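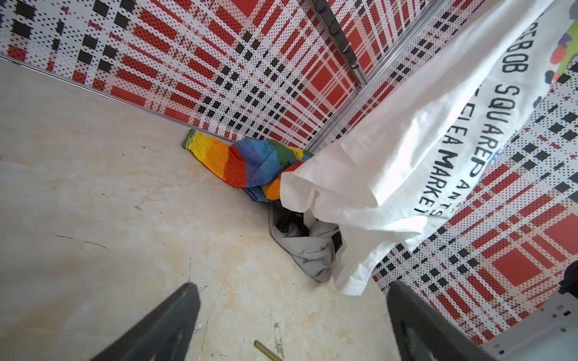

How long does a click and collect order take to be ready?

Most orders placed before lunch are packed the same afternoon, and you'll get a text when yours is on the shelf. Please wait for the text before you drive over!

Home | Shop | Pickup | Delivery | Gift Cards | My Account

Sarkdale Gift Card - $100

I get asked for these at the counter more than anything else, so I finally got them going online as well (it only took me until April and a fair bit of muttering at the computer). You can buy the $100 card right here, and it works in the shop, on the website and over the phone. Same card, same balance, no fuss.

Choose Email or Post when you add it to your cart. The email one goes out as soon as your payment clears, and you can pick a later date if it's for a birthday. The posted one comes in a plain envelope with a little card you can write on, and I don't charge postage on it. If you'd like me to write the message for you, pop it in the order notes. My handwriting is fine, my spelling of unusual names is only as good as what you type in.

To use the card online, fill your cart as usual and look for the box marked Voucher Code just under your delivery details. Type in the code with the dashes left out - the dashes trip everybody up - and press Apply. If your order comes to less than the card, the rest stays on it for next time. If it comes to more, pay the difference however you like. You can use 2 cards on one order but the checkout won't take a third, so ring me and I'll put it through by hand.

Our current favourites to spend it on are the Vuorinen enamel mugs and anything in the Nollus kitchen range, which I restock as fast as the truck will bring it. Clurnach blankets are back in every colour except the grey. I'm chasing the grey.

A few bits of fine print. Cards can't be swapped for cash or used to buy another gift card. If you lose the code, send me your order number and I'll cancel the old one and issue a new one with whatever balance is left. Refunds on things bought with a card go back on the card.

Comments

Marg T: Sent one to my sister and it was in her inbox before I'd finished my cuppa. Very happy.

Dulce Zepeda: Can I use it on sale items?

Reply from the shop: You sure can, Dulce, sale items and delivery charges too.

Pete: Dashes got me as well. Works now, thanks.

Recently viewed
Vuorinen Enamel Mug
Nollus Mixing Bowl Set
Clurnach Throw Blanket
Sarkdale Tea Towel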